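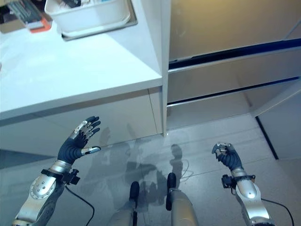 Dünnschliffsäge Kendero 118

Suche Artikelnummer oder Begriff Los

Die Kendero 118 ist eine Trenn- und Schleifmaschine für die Herstellung petrographischer Dünnschliffe. Sie trennt den auf Glas geklebten Gesteinsabschnitt ab und schleift ihn anschließend vor. Das Endmaß wird wie üblich von Hand oder auf der Läppmaschine erreicht.

Das Gerät eignet sich für Granit, Gneis, Basalt und andere feste Gesteine. Poröse oder tonige Proben müssen vorher mit Harz getränkt werden. Für Steinsalz und Gips ist die Wasserkühlung ungeeignet, hier bitte das Ölset Zatdale mitbestellen.

Lieferumfang
Grundgerät mit Trennscheibe und Topfscheibe
Vakuumhalter für 4 Objektträger
2 Ersatzdichtungen für die Kühlmittelwanne
Mikrometerschraube, montiert
Bedienungsanleitung deutsch/englisch

Nicht enthalten sind Vakuumpumpe und Absetzbecken. Ohne Absetzbecken sollte der Ablauf nicht an die Hausleitung angeschlossen werden, der Schleifschlamm setzt sich im Siphon ab.

Die Scheiben sind diamantbesetzt und mit denen der älteren Baureihe Dunmore austauschbar. Die Halter der Dunmore passen nicht, die Bohrungen sitzen anders. Eine Scheibe reicht bei Granit für rund 1002 Schnitte, bei quarzreichen Sandsteinen für deutlich weniger. Lässt die Schnittleistung nach, hilft meist Abrichten mit dem beiliegenden Stein.

Aufstellung auf einem ebenen, festen Tisch. Die Haube muss sich nach hinten ganz öffnen lassen. Nach dem Transport ist die Parallelität von Halter und Topfscheibe zu prüfen, das Vorgehen steht in Kapitel 2 der Anleitung.

Ersatzteile liefert Utness ab Lager. Bestellungen im August werden wegen der Betriebsferien erst im Folgemonat bearbeitet. Preise auf Anfrage, Hochschulen und Landesämter bitte mit Angabe der Kostenstelle.

Zuletzt aktualisiert: 19. Mai 2023
2 Kommentare 4 Mal geteilt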